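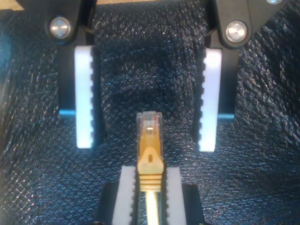 An Ethernet patch cable and the open fingers of a gripper

Let owners change their own bulbs
By Arwel Bowen

My neighbour's Dumier failed its MOT in June on a dipped beam. The old one she had before it, a Penry estate, used to lose a bulb every other winter and she would buy a new one at the petrol station and fit it on the forecourt. The Dumier has a sealed lamp. When the light goes, the whole unit goes, and the bumper has to come off to reach it.

I think this is wrong, and I think carmakers should be made to stop doing it.

The usual defence is that modern lamps last as long as the car. Many do. But cars get sold on, and the third owner of a family hatchback is usually the one with the least money to spend on it. A stone through the lens or a bit of damp in the housing is enough. Skerevov, the garage at the end of our road, quoted her more for one lamp than she would pay for a set of four decent tyres.

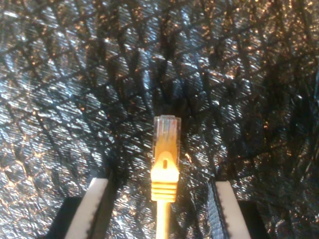 Then there is the matter of coding. On the Dumier a second-hand lamp from a breaker's yard will bolt straight in and stay dark until somebody with the right software tells the car it is allowed. The lamp is fine and so is the wiring. I can see why you would lock an airbag or an immobiliser. I can't see why you would lock a headlight.

People in the trade tell me that customers don't want to get their hands dirty any more. Some don't, and they are welcome to book it in. I would still like the choice. In my last car the handbook gave two pages to changing bulbs, with drawings, and the job took me 30 minutes the first time, most of that spent looking for a clip I had dropped. 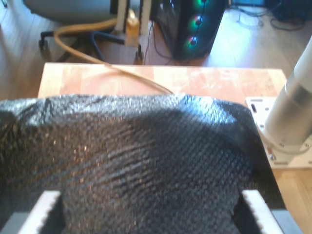
Styling plays its part too. Thin lamps that wrap round into the wing look good in a showroom, and they are hard to build with a hatch at the back. I accept that. But the people who draw these cars have managed to find space for a lit-up badge and a strip of lights joining one side to the other, so I don't believe a cover and two screws are beyond them.

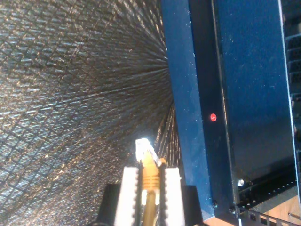
What I would ask for is a short list of parts that any owner can buy and fit without a dealer: lamps, wiper motors, the 12-volt battery, door mirror glass. Each should have a common fitting, or at least a connector that doesn't change from one model year to the next. Other industries have lived with this for decades. Take an ordinary network cable, the yellow kind with a clear plastic plug on the end and a ribbed boot behind it. You don't ring the maker of your router for permission to replace one. You buy another and push it in.

It would cost the makers something, and I expect a little of that would land on the price of a new car. I would pay it. A car is a large purchase and plenty of us keep one until it rusts — my own has a good few years in it yet, and both its headlights take a bulb I can buy on a Sunday.

My neighbour paid for the lamp in the end, as she needed the car for work. The other side is the same age.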